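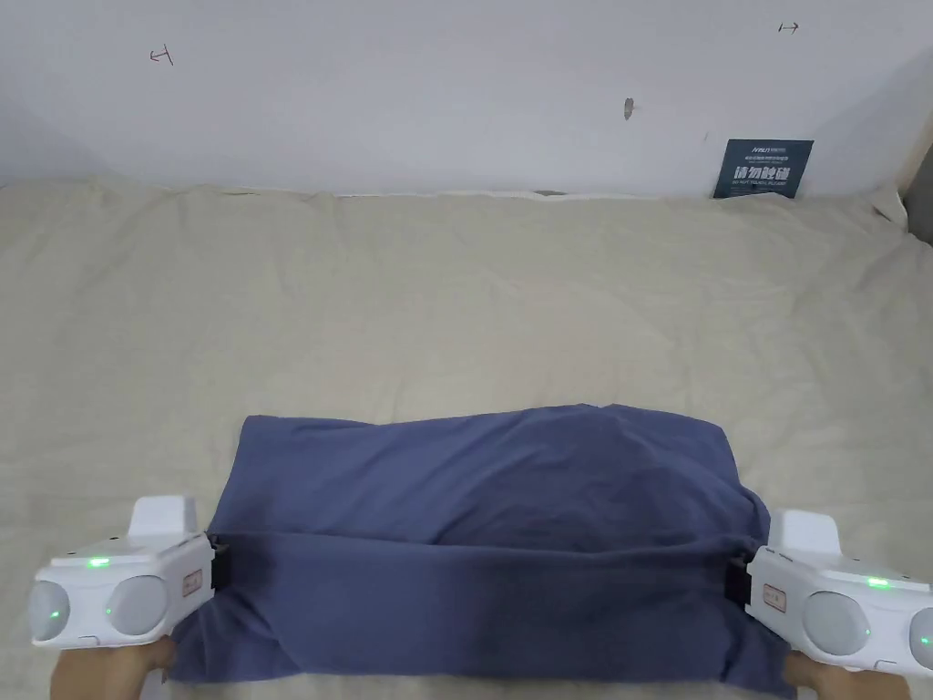
One Altness reader wrote in to say the cuff kept showing an error until she sat quietly for a while first, and we'd gladly pass that on.

Section 4 - Taking a reading at home

Search the Grerano help pages Go

1. Rest your arm on a table, level with your heart.
2. Wrap the cuff snugly, but do leave room for a fingertip.
3. Press Start and stay nice and still - no chatting, please!

Note: the memory holds 32 readings.

Caution: never use the cuff over a wound.

We use cookies. Accept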